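Lallent Parents Board > Schools > Homework policy vote

Ternska_mom
Posted Sat 29 September
So the district wants to end homework for grades K through 3. Reading logs too. I have a second grader at Flirneck Elementary and I'm torn between joy and suspicion.

gradebookgus
Suspicion. They surveyed 800 families and got 416 back, and now it's "overwhelming community support." I have seen more support for the new parking lot arrows.

Ternska_mom
I filled mine out in August in the pickup line. I may have voted for a mascot.

wouters_lane
My son spends an hour on a worksheet his teacher glances at. I won't miss it. Neither will the dog, who has had to listen.

gradebookgus
An hour on one worksheet is a reason to talk to the teacher. It isn't a reason to drop homework for the whole district.

wouters_lane
I did talk to the teacher. She's for the change. So is Mirjam Van Leeuwen on the school board, and she used to defend the reading logs like family silver.

halfday_hank
Did anyone read the draft? Page 3 says teachers can still send home "optional enrichment." That's homework in a nicer sweater.

Ternska_mom
Optional for whom? Mine cries if she skips an optional anything.

halfday_hank
Then you'll love the list. Sort the laundry, measure a rug, add up what's in the fruit basket. 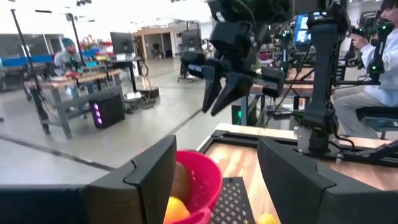 Fruit in the pink-red basket, one more on the table

gradebookgus
I stand corrected. Bring on the fruit.

wouters_lane
You'd rather have 500 spelling words?

gradebookgus
I'd rather have twenty, on Mondays, like civilized people.

Ternska_mom
Comments are open on the district site until the vote. The form logged me out twice, so type it somewhere else first and paste it in.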